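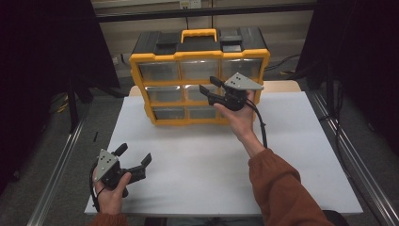
Figure 2. Yellow-and-black parts organizer with clear front drawers, standing on a white foam board.

4.2 Stage order and the first callout

Readers who have sat through a prejudging session at a regional physique show will know how much seems to hang on the first callout. The athletes walk out in number order, they stand in a line across the back of the stage, and then the head judge reads a short list of numbers and those athletes step forward to be compared. Everyone in the audience starts guessing at the placings right then, and so, we suspect, do a good many of the athletes. What we wanted to know was whether an athlete's spot in the opening lineup had any bearing on who got read out first, quite apart from the condition and shape that he or she brought to the stage.

We worked from 959 individual score sheets, all of them from the Velside Classic and the Prasness Open, together with the callout lists kept by the two promoters. Competitor numbers at both shows are given out at check-in, in the order that people arrive, which is a looser method than a proper random draw and one we come back to in Section 5. We did think about adding the Rostami Cup, which is a lovely show and a well-run one, but it hands out numbers by height within each class, and it did not seem fair to mix the two systems together.

Each callout list was entered into Ullance by two coders working separately, and where they disagreed we went back to the paper and read the entry again together. Most of the disagreements came down to handwriting. A sheet was left out if the athlete had withdrawn between prejudging and the evening show, or if the class was too small for a first callout to mean anything, as happens fairly often in the masters divisions.

The pattern was clearer in some divisions than in others. In figure and women's physique, athletes who stood near the center of the opening line were called first more often than those at the ends, and this held up when we compared only athletes who went on to receive similar final placings. In men's bodybuilding we found very little of this. One possible reading is that the mandatory poses in bodybuilding bring such large differences in muscle size to the surface that a place in line hardly matters, while in figure the judges are weighing smaller differences in balance and presentation, and may be helped along by whoever happens to be standing in front of them. We offer that as a guess and would be glad to see somebody test it.

We also looked at the size of the room. The Prasness Open moved in May to a hall that seats 2,000, with a much wider stage, and the judges' table now sits a good deal farther back than it used to. We had expected the center to matter more on a wide stage, where the ends of the line are so far off to the side, but the results before and after the move were close enough that we would not want to make anything of the difference. Lighting, which we did not measure, may well have changed along with everything else.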